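Search articles...

The gripper was not the guilty one
Arif Dissanayake

14 shares | 2 comments

At Garbridge our assembly cell dropped a gear 40 times in one shift, and the report said "gripper fault." I disagree with this word. The gripper closed with the force we had given it. We wrote that value for a different part, and we did not test it again when the part changed.

A robot has no way to complain. It repeats our old decision until somebody reads the log -- and we read it after about 60 minutes. My colleague Blandine Riviere wanted an automatic stop after two drops. I was against it, for reasons of output. I was wrong, and I think many managers are wrong in the same way.

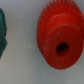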